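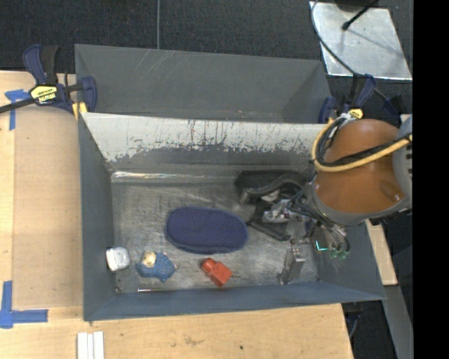
Yeison Palomino starts work before the rest of the building, and when I arrived on Wednesday he already had his sleeves up. His job at Hodomero is to sort small lost things. They come from buses, swimming pools, two cinemas and one hospital, and they arrive mixed together, because people do not lose things by category.

"The first thing you learn is to use a metal bin," he told me. "In cardboard, small things go under the flap. In a plastic bin with ribs, they hide between the ribs. In metal with a flat floor, you see everything, and you also hear it when you put it down."

The bins are gray and open on top, with walls that lean out, and the metal is very scratched. I asked if he would like new ones. He looked a little offended.

"They are good bins. The paint goes away where things rub, and after this it does not change much more. I wash them on Friday with warm water and a soft brush. New ones were offered to us by Correa, in a nice green, but they had a handle in the middle. Where do you put your hand?"

Before Hodomero he spent 13 years at Proltov, a warehouse for school supplies, where every box had the same thing inside. He says that he was fast there, and bored. Here the work is slower. Last year the office registered 2,884 objects, and this number does not include umbrellas, which have their own room and their own person.

I wanted to know how he decides what goes with what. A bin can have a navy blue oval thing in it, something red-orange with a round knob, a small blue figure with a pale head, a black curved piece. For me there was no order in this.

"You don't look for order at the beginning," he said. "You take first what is soft, or looks soft, because soft things carry dust to the others. Then the long thin ones, because they roll or they go flat against the wall and you forget them. The black ones I leave for last. Black on gray, when the light is bad, you must move your head to see the shape."

He keeps a notebook with a column for color, a column for size compared to his hand, and a column which he calls only "what I think." The last column is often empty. He is strict about this – if he does not know what an object is, he does not write a guess, as the person who calls will describe it in their own words, and a wrong name can send them away.

"A woman asked for a comb. We had it, but my colleague had written 'brush for dog.' She called three times. The third time she said it was blue with two short teeth at the end, and I went and found it in one minute. So now we write blue, as long as my hand, teeth. That is enough."

The register itself is in a program named Nolik, and he speaks of it with patience. It accepts 80 characters for each description. When I asked if this is too short, he thought for some time before he answered.

"For a toy it is short. For a toy I would like a full page. People remember a toy very well, the ear, the smell, who bought it. For keys it is too long. What do you say about a key?"

Toys are the objects he keeps beyond the official period. The rule is 390 days, and after this date most things go to a charity shop or to recycling. He has a shelf behind his chair where some small figures wait longer than that. His manager knows about the shelf. It is not mentioned in the register.

We talked until the delivery came, at ten. He moved his coffee to the window, as he does not allow cups on the wooden tables, and he wrote the time in his notebook. I asked whether he has lost something himself since he works there.

"My glasses, in April," he said. "On the bus, number six. I called the office from home, and I had to describe them to my own colleague. I said brown. She told me, 'Yeison, we have nine brown ones, please come and look.'"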